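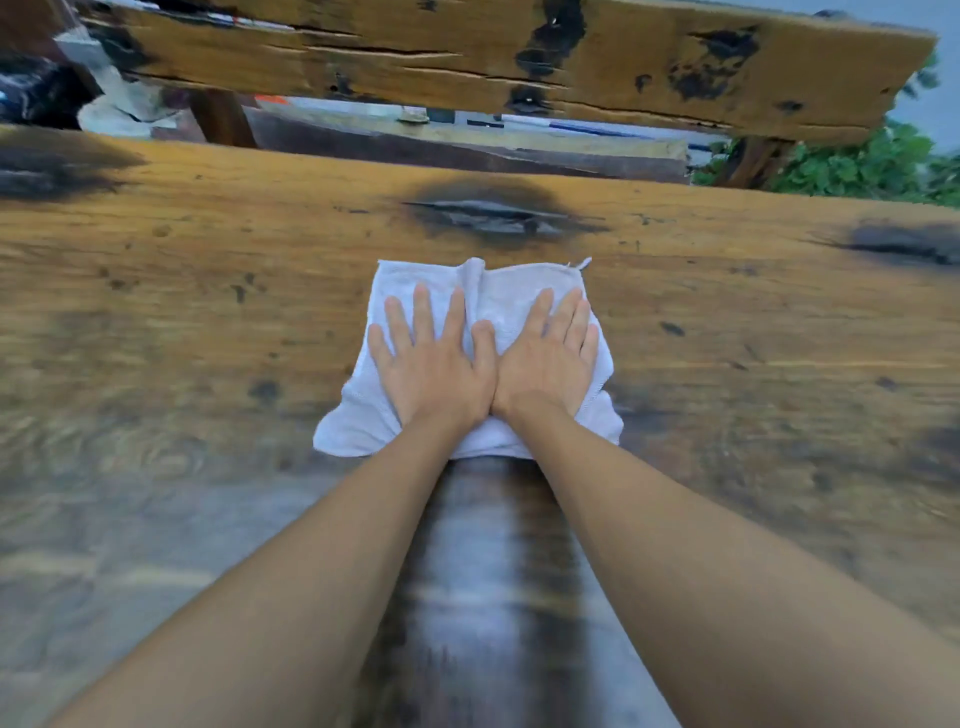 A reader in Cabanatuan wrote in to say that flattening by hand before the first fold matters more than the fold itself, and that a cloth smoothed from the middle outward keeps its edges straighter than one pulled at the corners.

The Drodmont gallery covers cloth handling on old wood. Iron work is on a separate page. The method is the one in the March notes: lay the cloth, press with both palms, hold, lift straight up. Sliding the hands drags thin fabric along the grain and puts new creases in it. On a split or cracked top, run a dry brush along the cracks first.

Gallery: Cloth on Slab
Entry 847
Updated May 12, 2024 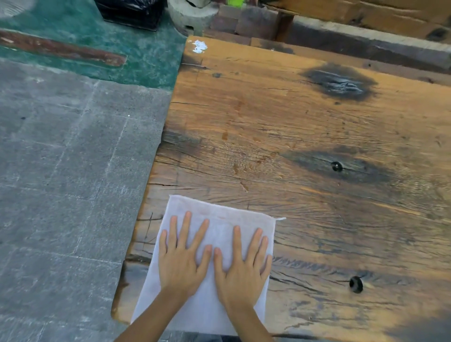

White cloth, hands side by side, fingers spread. Lower part of the cloth over the near edge of the slab.

Notes on the entry

Surface: aged wood, orange-brown, with long splits and dark blotches. Two round holes are set into the slab, one of them just right of the cloth. Keep thin fabric clear of holes while pressing, as the weave takes a mark from the rim.

Cloth: thin and slightly see-through, with a small string loop at the upper right corner. Leave loops lying outside the pressed area. A loop caught under the fabric prints through.

Overhang: acceptable for flattening. For folding, move the whole cloth back onto the wood and press again.

Related entries: 57 (heavy cotton), 900 (napkins, quarter fold), 1216 (storage between sheets of paper).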